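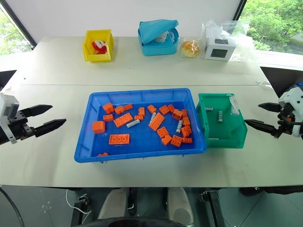 Figure 2. Building bricks in the blue tray, mostly orange, with a few white-grey ones mixed in. Edge of a green bin at right.

3.2 The bricks and the trays

I should say a bit about the bricks, because they ended up mattering more than I'd planned. My first idea was to buy matching sets for every family, but Modupe Etim (who ran the Bosville sessions with me) talked me out of it. Her point was that hardly anyone at home sorts from a tidy set. You get a jumble, and some colour always takes over. So we let one colour take over on purpose, as in Figure 2, where orange is the main colour and the white-grey bricks are the odd ones out. The orange ones aren't all alike either. There are long 2x4s, small ones, flat ones with studs, and that's the bit the kids argued over!

We had 11 families at Bosville and over 141 sorting turns once the July visits were added in. Each turn began with a tray of mixed bricks and one very loose request: "Can you put these away the way you'd like them?" I never mentioned colour or size. If a child asked me which one I wanted, I said I didn't mind, and I tried hard to look like I meant it.

The tray itself was a lucky find. We'd started with a flat cardboard lid at Dundside and spent half of every visit crawling under tables. A deep plastic tray with sloped sides keeps things together, and the small pieces slide back towards the middle when you bump it (mostly, anyway, as a few do like to hide along the front rim). White tabletops helped too. Folasade Omoregie noticed that pale bricks were easy to lose track of once they were out of the tray, so from 9/3/21 we asked children to leave everything in the tray until they'd picked its new home.

What did they do with all this? Plenty of the younger ones pulled the pale bricks out first and then lost interest in the rest, a bit like picking the peas out of fried rice. Older children were more likely to go by shape, and a couple built the long bricks into a wall and called that tidied. I've counted the wall as sorting. Ebuka Adeyemi disagrees with me, and his coding is given beside mine in Section 4.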